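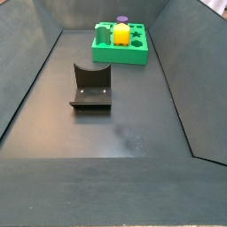

February. Second reading of the tenancy bill went over to next sitting, so the whole afternoon's prep is sitting in a folder until then. The government whips had the numbers on paper and lost two of them before lunch, both from northern seats where the rent cap is unpopular. I had a note half drafted on the amendments and kept looking at the green block with the shaped holes in the top and the three pieces, green, yellow and purple, standing up out of it, and that is more or less how I've come to think of clause 14. Three parts fit. The rest of the clause is openings, and each member has turned up with a different shape.

The Durnen amendment is the one that matters. It takes the cap off any building finished in the past ten years, and the minister's office says it guts the bill. Their own people in Durnen say they can't go home without it. I rang the electorate office at 4:30 and got the machine, then got a call back at six telling me nothing I could use.

Submissions closed at noon. The clerk's count is 800, of which 255 came from the one form letter put out by the landlords' group in Cladamer. I read 76 of the others and stopped when my eyes went. Most were short. A good many were about mould and had nothing to do with the cap. One was four pages on a parking space.

The opposition will move to send it to committee. They don't have the votes for that either, unless the crossbench goes as a block, and it hasn't done that since the water bill. The Bekivia member told the radio this morning she was undecided, then told the paper she was leaning yes. I've put her down as undecided.

Labour costs for the Kuzmenko inquiry also came out today, late, in a table at the back of an answer on something else. Over budget again. I've copied the table and will go through it tomorrow before the morning briefing.

Tea was toast. Rain from about 7 and the gutter over the back door is leaking again. Need to ring the plumber, pay the rego and find the other charger. Bed by eleven if the phone stays quiet.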